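Tiles and dark corners: notes from the Flotthorpe kitchen

In the last newsletter I promised to write about the tiles, so I keep my promise. We moved into the house in Flotthorpe in March, and the kitchen was the room where we did the least. The tiles are pale, between white and gray, with thin dark grout. My wife wanted to replace them. I asked for one year of patience, and I think now she likes them too.

Pale tiles are easy to clean but they show everything. I wipe them in the evening with warm water and a little dish soap, and for the grout I use an old toothbrush and baking soda paste. Leave the paste for 3 minutes, not more, then rinse well and dry with a cotton cloth. I tried also a grout cleaner from the Mendisen shop, but the smell stayed in the room until the next morning and I did not buy it again. 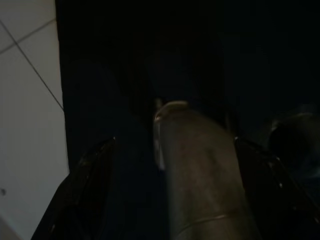 Mirsad Ionescu writes that he stopped using vinegar on his kitchen floor, after the grout became soft and started to come out in small pieces. He recommends plain soap, and a grout sealer once a year. I did not know about the sealer – thank you, Mirsad. He paid 70 for two bottles and still has one of them full.

The dark places where the tiles end are more difficult. Dust goes there and the broom does not follow. I put a damp cloth around a long ruler and pull it slowly along the edge, always in the same direction. If you have a better method, please write to me before the next issue. I would like to print more than one answer, also from readers who have dark tiles and other problems.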